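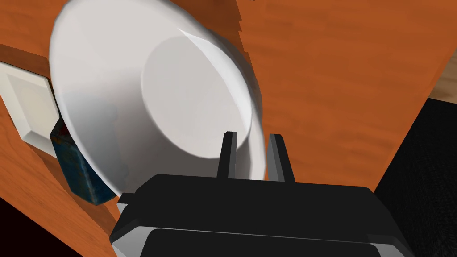

Figure 1. White bowl and two-fingered gripper, simulated apartment.

Work and Automation, Unit 9
Handout for the May session

Our case is Ustosix, a cleaning company that serves rented apartments. The company wants to give a part of the tidying work to a robot, and it prepares the change in a simulation named Briltine. Before the project, one cleaner did the whole apartment alone. In the plan, the cleaner becomes also a supervisor of 2 robots, and this is a different job.

Please read the case with the staff in mind. The engineers ask if the gripper can hold a bowl. The staff ask who will be called when it cannot. 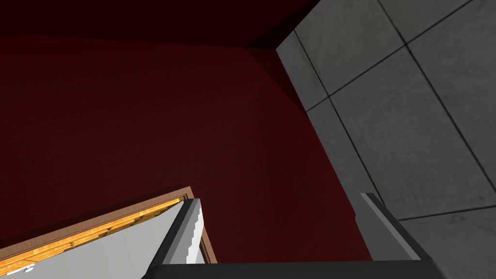
Who decides that a robot is ready to work beside the staff?
At Ustosix the shift leader decides, after nearly 1000 simulated trials and a meeting with the cleaners.

The shift leader received this task without more pay in the first year. We will discuss in class if this was fair. Notice also that the cleaners were invited to the meeting, but the trial results were written in technical language. Several of them said afterwards that they had nothing to answer, as they did not understand the tables. 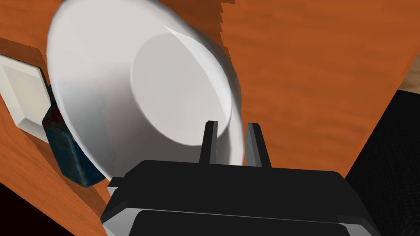
Figure 2. Bowl, gripper and wooden surface, same simulation.

Dishes are a good example of hidden knowledge. An experienced cleaner knows which bowl is thin and which shelf is too full, and she does it without thinking. When the company writes rules for a robot, it must ask her. This asking takes time — at Ustosix it was 10 minutes at the end of each shift, and it was paid only after the staff complained.

A room with mixed objects is harder to write rules for. Cables, a tray and a plate can be on one table, and each needs its own decision: move it, clean it or leave it.

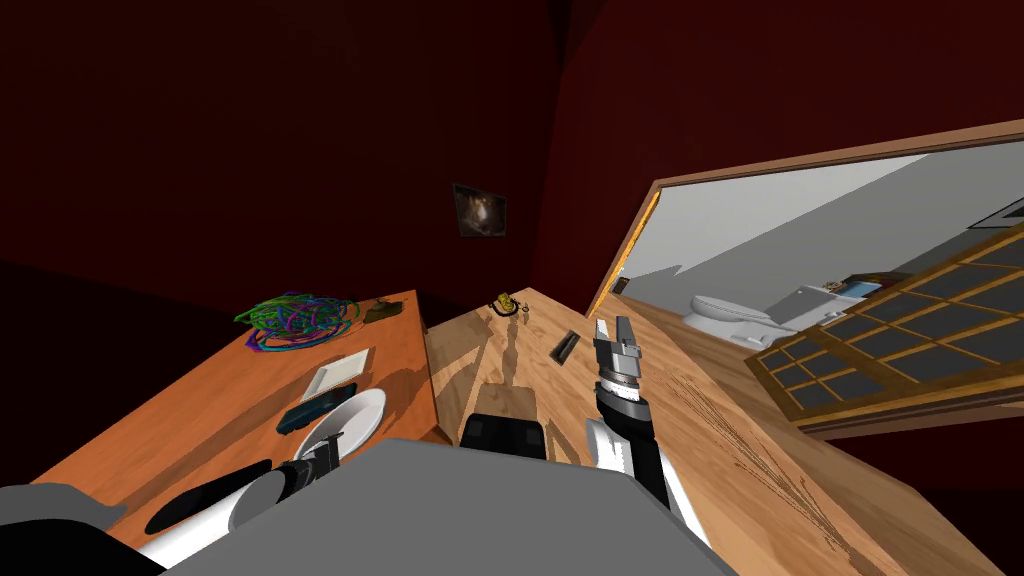 Tasks for the next session

1. Write down two tasks from your own workplace that a robot could take. Who would check the result?
2. Compare Ustosix with the Toivonen case from Unit 2. In which company did the staff have more influence?
3. Prepare a short answer (half a page) to this question: should a worker be paid for teaching a machine?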